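Contract Research Needs a Right to Publish

June 14, 2021

Most social research institutes outside the universities live on contracts. A ministry, a city or a trade body has a question, puts it out to bid, and pays for an answer. I have worked this way for most of my career, and I don't think it is a lesser kind of work. The questions are often better than the ones we would have thought up ourselves. But the way many contracts are written lets the client decide whether anyone else ever reads the answer, and I think institutes should stop signing those.

I will use a case I know well. Some years ago the town of Dorville asked the institute where I then worked, Gikbridge, to find out why so few people used the job counseling office it had opened after the Hamada plant closed. We sent a questionnaire to 800 former employees and got 446 back. For a mail survey of people who had every reason to be tired of forms, that was a good return. Of those who answered, 161 had been to the office at least once.

The report said that opening hours mattered less than the town believed. People stayed away because the office shared a front desk with the benefits section, and they assumed that a visit would be noted in their file. It was a plain finding and a cheap one to act on. The contract, however, gave the town sole ownership of the report and the data, with release at its discretion. It was delivered in March and it has never been released.

I don't claim anyone hid it out of malice. There was an election coming, then a reorganization, and then the people who had ordered the study had moved to other jobs. A report that belongs to an office tends to be forgotten when the office changes.

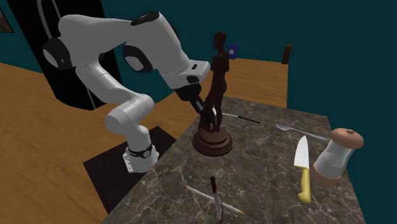
The cost of this falls on several parties. The 446 people who filled out the form were told in the cover letter that their answers would help others in the same position. That promise was made in our name as well as the town's, and we had no means of keeping it. Other towns with a closed plant went on to pay for studies of much the same thing. I have seen two of them, and both spent a good part of their budget getting to the point where ours had started.

It costs the researchers too. A young sociologist who spends four years on unreleased reports has nothing to show when applying for a post. Institutes like to say that they hold academic ambitions alongside their contract work – it is in nearly every annual statement I have read – but the ambition has to be written into the contract or it stays in the annual statement.

The usual objection is that clients will go elsewhere. A private firm such as Ceteck will accept whatever terms are offered, and an institute that insists on publication will lose bids. Some bids would be lost. I sat on the receiving side of this argument for years and believed it. When I later went through the correspondence on our own contracts, I found that we had hardly ever asked. The restrictive clause was in the client's standard form, copied from purchasing terms meant for software and office furniture, and we signed it as it stood. In the few cases where we did ask for a change, the client's lawyer made it the same week.

What I would ask for is modest. The client gets the report first and has 200 days to read it, correct errors of fact and prepare a response. After that the institute may publish. Personal data stays protected, as the law already requires, and the client may attach a reply of any length. Anonymized survey data goes to a public archive at the same time, so that others can check the tables.

There are studies where this won't work. Evaluations of a single small workplace can be impossible to anonymize, and some work on policing or child welfare has to stay closed for longer. Those cases should be argued one by one, in writing, before the work starts. They are a small share of what we do and should not set the terms for the rest.

Public clients have a duty here as well. The Dorville survey was paid for by people who live in Dorville, and they are entitled to read it. A town council could settle the matter by changing one paragraph in its purchasing rules.

Until that happens it falls to the institutes. The directors should agree on a common clause and put it in every bid, including the ones they expect to lose.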